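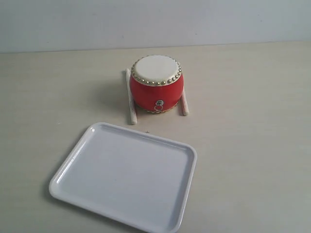

Toy drum, its two sticks and the tray on the demo table, Plorkeck open day.

Filed under: Robotics > Events and Visits > Trip reports

Thread: Plorkeck open day, who else went?

benchvise_bill
Drove over for the open day at Plorkeck on Saturday. Admission was free, parking was bad. They had 15 stations on the ground floor and I got to most of them. The one I keep thinking about was the drum table. A red toy drum, a pair of sticks and a white plastic tray. The job for the arm was to pick up the sticks one at a time and put them in the tray, then do the drum. I stood there for six rounds. Picture is at the top of the thread.

Anyone else see it? I'd like to know what the hit rate was over the whole day.

mkowal77
I was there in the afternoon. The sign on the rail said 191 runs logged since they opened the doors. It did not say how many of those were good ones. I asked and got a shrug.

torque_and_tea
I left after the second round. Putting sticks in a tray is not much of a demo in 2021. The Vidmar palletizer two rooms over was moving real boxes at real speed and had maybe half the crowd.

benchvise_bill
The palletizer knows where its boxes are. On the drum table they let kids move the stuff between rounds. In your photo-finish world everything sits in a fixture. Look at how the sticks are lying in the picture. The right one is partly behind the drum, so the camera only gets some of it.

torque_and_tea
From where you were standing, sure. Was their camera on your side of the table?

benchvise_bill
Fair. Theirs was overhead. I don't know what it could see of that stick.

Irén Tóth
I worked the drum table in the morning, so I can fill in some of this. The 191 on the sign was attempts, and a round is several attempts, so please don't read it as 191 full rounds. The sticks went well. A round stick wants to roll when a finger touches it off center, and we lost a few that way. The drum was harder. It's glossy and the sides bulge out, so if you close on it too high or too low it slides. Stojan Grgić set the grasp height for it and he changed it twice before lunch.

mkowal77
Thanks. Why not grab it by the little metal ring on the front?

Irén Tóth
We tried that in May. The ring swings, and then the drum swings under it, and you can't set it down flat in the tray. Also you have to know which way the ring is facing.

sprocket_ann
My daughter moved the tray right up near the front of the table and it still found it, so I was impressed. She wanted it to play the drum. Is that coming?

Irén Tóth
A lot of kids asked. It isn't planned. Hitting things on purpose needs a different controller and a different talk with our safety people.

torque_and_tea
OK, kids moving things around is more than I gave it credit for. I still say post the numbers. Success and failure, per object. Plesotico did that at their open day and it was the best poster in the building.

Irén Tóth
I'll ask. No promises — the logs are a mess from that day, and someone has to sort them by hand.

benchvise_bill
Would read it. Does anyone know if the Skuketti folks are doing a visit day this year? Their page still has the old one up.

mkowal77
Haven't heard. I'll post if I do.

Print this thread | E-mail this thread

Recent threads in Events and Visits
Vidmar palletizer: cycle time and floor space
Skuketti visit day, any date yet?
What to ask at a plant tour
Suction or fingers for glossy parts
Carpool list for open days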